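Narard water main fix pushed to July, shops told to plan ahead

Work on the old water main under Narard's main shopping street won't start until July, the town confirmed this morning. Second delay this year. Crews were supposed to be digging by now but the replacement pipe hasn't shown up.

Contractor Skirthorpe says the order is stuck with its supplier. No new delivery date yet, just "early summer."

The job covers 530 yards of pipe, from the post office down to the Millisley road turnoff. Water to 600 homes and businesses will be shut off in stages, mostly overnight. Longest single shutoff is set for 4 hours.

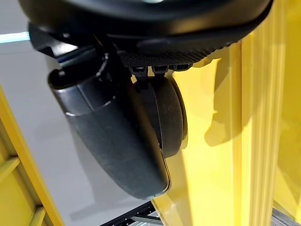

Shop owners got letters last night. Not everyone is happy about the timing.

"July is when we make our money," said Kofi Tetteh, who runs a sandwich place near the post office. "They had all winter. Now its right in the middle of tourist season."

Hélène Li, the town's public works manager, said waiting until fall was looked at and dropped. The main has cracked twice since last summer and she doesn't want to go into another winter on it. "We'd be patching it in the snow again," she said.

Traffic will go down to one lane with temporary lights. Parking on the north side gone for the whole job. Buses will stop on Kpodo Street instead, a short walk up the hill, and the town is still working out a ramp for wheelchair users there.
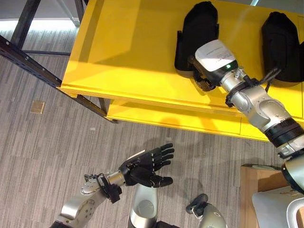 Mwajuma Rweyemamu, who owns the laundromat, wants a rate cut for businesses that lose water in the daytime. Li said the request is being looked at but made no promises. An answer is expected before work starts.

Residents will get a door tag 2 days before any shutoff. Anyone with medical equipment that needs water should call public works now and not wait for the tag. Tap water may run cloudy for a while after service comes back, run the cold tap untill it clears.

A public meeting is planned at the library, 6:30 p.m., date to be posted. Maps of the shutoff zones at the town office front desk.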